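Why Do We Have Health Insurance?
A guide for young readers from the Flolby Health Office

Going to the doctor costs money. The doctor, the nurse, the building and the medicine all have to be paid for. A short visit may cost a little. A stay in the hospital may cost more than a family can save in a year.

Health insurance is a way for many people to share these costs. Each family pays a set amount every month, called a premium. The money goes into one large fund. When a member gets sick or hurt, the fund helps to pay the bill. 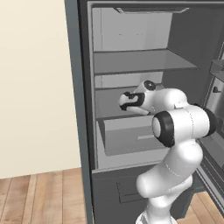

Suppose 500 families each pay $5 into a fund in January. The fund then holds $2,500. If one child breaks an arm and the care costs $121, the fund can pay the bill and still have money left for others. Real premiums and real bills are much larger, but the idea is the same.

Most plans do not pay for everything. A family may have to pay a small part of each visit. This part is called a copay. If the copay is $16, the family pays $16 and the plan pays its share of the rest.
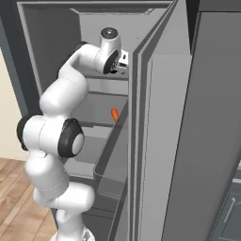

A robotic arm and an open refrigerator, made on a computer.

Some families get insurance through a parent's job. Others buy it themselves, or get help from the government – Medicaid is one program that covers many children.

Words to know
Premium: the amount paid to belong to a plan.
Copay: the part of a visit that the family pays.
Claim: a request asking the plan to pay a bill.

Text by Edin Trajkovski. Last reviewed June 3, 2026.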